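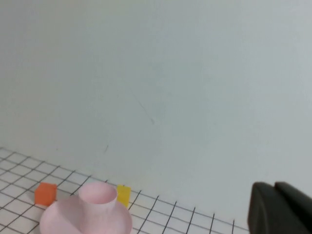
Home arm build – gripper finally closing properly!

bolton_bench wrote:
Swapped the finger pads last night and wow, what a difference. Running the Breso servos off the 2 amp supply for now, 352 lines of Python and it's still readable. Next goal is getting the pink cup onto the plate by itself.

kelpie1444 wrote:
Ripper! I'd ditch the printed grid though mate. Mine confused the vision code no end.

bolton_bench wrote:
Can't agree, the grid is my favourite bit – calibration takes me roughly 200 seconds with it. Current layout, pear and all:

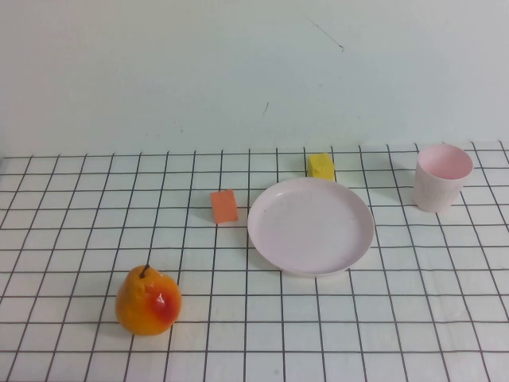

Last edited by bolton_bench in March, 9:40 pm

The yellow block behind the plate is the one I'm keen to try, as the rim hides the bottom of it.

dastivwood wrote:
With kelpie on the grid, sorry. Plain grey mat, two corner markers, done. Love the pear but! What's your grip force on the orange cube?

bolton_bench wrote:
Haven't measured it yet. Load cell's on the shopping list.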